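New desk, sort of

Quick one because the kettle's on and I've got to be out by half past.

So the desk situation. Those of you who were here in July will remember the trestle thing, the one that bowed in the middle so every pen ended up in the same place. It's gone. Alun Kemeys came with the van and took it off to his allotment, where it will be a potting bench and much happier.

The new one came from the office clearance place out at Herndale. Skaltero, the label underneath says. Never heard of it. Fifty quid, no haggling, I am bad at haggling and the man had a cold. They had a Kristiansen as well, much smarter, drawers and everything, 360 on the ticket. I stood by it for a while. Then I thought about the stairs and went back to the fifty pound one.

Stairs were still horrible. Took the legs off, which you'd think would be four bolts and done, but one had been put in by a maniac and wouldn't budge. WD40, tea, more WD40. Got it in the end with Alun leaning on the spanner and me holding the top steady and saying "careful" a lot. Skinned knuckle. Small mark on the landing wall which I will paint. At some point.

Anyway it's up. Pale wood look, rounded corners, which matters to me more than it should after three years of catching my hip on the old one every time I went to the window. And a proper cable hole! I've wanted a cable hole for ages. Before this everything went over the back edge in a great knot and if you moved the lamp the router came with it.

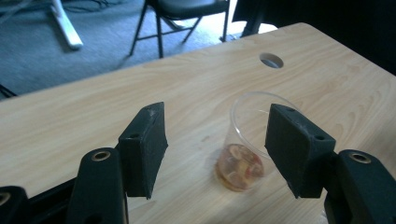 Cable hole top right, clear through to the floor.

I do like the grain. Very swirly on the right side, calmer elsewhere. Whether it's real all the way through I couldn't tell you and I'm not going to go poking at the edge to find out. It's got a bit of a shine under the big light, so I might be swapping the bulb for something softer. We'll see how I get on in the evenings.

Cleaning it — warm water, drop of washing up liquid, cloth wrung right out. There was a sticky patch from someone's old label and that came off with a bit of cooking oil and patience. Then washing up liquid again to get rid of the oil. Don't use the green scourer. I didn't, but I nearly did, it was in my hand.

Rules for what goes back on it, and I am writing them here so I can be told off later:

Lamp. Laptop. One mug, on a coaster. The notebook I'm using and not the 4 I'm not using. The Sekenska tin for pens, which has lost its lid but is a nice blue so it stays.

Not allowed: post, batteries that may or may not be dead, the stapler (never works), receipts, the bowl. You know the bowl. Everybody has one. Mine had 3 keys in it that don't fit anything in this flat and I've kept them anyway, they're in a drawer now.

Still to do. Extension lead needs fixing up underneath instead of lying about on the carpet collecting fluff. I've got some of those sticky clips but they fell off the last desk within a week, so if anyone has had luck with a cable tray let me know, the screw in kind or the clamp kind, I don't mind. Also the chair's now too low, or the desk is too high, one of teh two. Sitting on a cushion for now.

Right, kettle's boiled and gone quiet again. Will post about the shelves when the shelves happen.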